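Notebook, March — sourdough starter and the "magic flour" claim
Bench 5, carried over from the page with the coffee ring on it

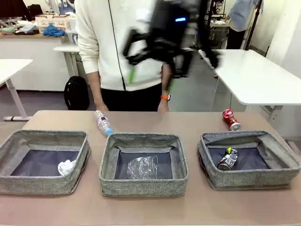
Does stoneground rye wake up a sluggish starter faster than plain white?

Probably, by a few hours, and most of that looks to me like temperature and a heavy hand with the water.

Background for whoever picks this up. Teodor came back from the Waltimmont open day with a leaflet saying their rye "revives any culture overnight". No method, no starting condition, no control jar. I asked what "revives" meant and he said it meant bubbles. Bubbles are cheap. I can get bubbles by stirring.

Set-up. One parent culture, neglected at the back of the fridge, grey liquid on top, smell of nail varnish. Poured the liquid off and split the rest into jars. Fed half with Waltimmont rye and half with the ordinary strong white we get from Lynch. Same tap water, left to stand first. Rubber band at the starting level on each jar. 46 g flour to 46 g water, which is an odd number and purely a result of how much rye was left in the bag after Nesrin had made crackers.

First go, 9 in the morning. Rye jars were domed by early afternoon. White jars had done next to nothing. Chinyere was ready to write it up and go home. I wasn't, as the rye jars had been standing on top of the proving cabinet and the white ones by the window. Put a thermometer in each and the rye was clearly warmer. So that run tells us that warm jars rise before cold jars, which my grandmother could have said for nothing.

Second go. All jars in the cabinet on the same shelf, lids loose, positions swapped at midday. Rye ahead again, but by much less. The white caught up before I left and was higher by the next morning. Rye had sunk back by then and had a crust. If you had only looked at lunch you would call it for rye, and if you had only looked at breakfast you would call it for white. I suspect whoever wrote the leaflet looked at lunch.

Note on consistency: equal weights do not give equal doughs. Rye drinks more, so the rye jars were stiff and held their bubbles, while the white was close to batter and let a lot of gas go. Height against a rubber band is therefore a poor measure between flours. Fine for comparing a jar with itself. Shamim suggested weighing the jars to see how much gas had left. Good idea in principle, but our big scale goes up to 2000 g and I don't trust it for small changes. The little one stops at 400 g and the jars alone are over that. Need lighter jars, or plastic tubs.

Third go, with more water in the rye until it stirred like the white. Advantage nearly gone. It still smelled better, sharper and a bit like apples, and I'd use it for that alone. Temitope disagreed and said wet dog. Both opinions noted.

Baked one loaf from each on the last evening, same recipe, white flour for the bulk of it. Crumb much the same. The rye-started loaf was slightly darker underneath, but it was also at the back of the oven, where everything is slightly darker underneath. Cut them up without labels and passed them round. Nesrin picked the rye correctly, Chinyere picked wrongly, Teodor said he could tell and then wouldn't commit. I don't draw anything from that.

What I'd accept as a proper answer: same temperature, same stiffness, several parents of different ages, and somebody reading the jars who doesn't know which is which. Also a wholemeal wheat in the line-up. My guess is that any flour with the bran left in would give the same early push, and that there's nothing special about rye, let alone this rye at this price. It is only a guess until it's been run.

To do
— ask Stirnmont for a small bag of wholemeal
— find tubs the little scale can cope with
— keep one jar of the parent back, unfed, in the fridge door (labelled DO NOT BIN, Teodor)
— thermometer in the cabinet, top and bottom shelf. I have doubts about the dial
— crackers: Nesrin to leave the rye alone until the next run is done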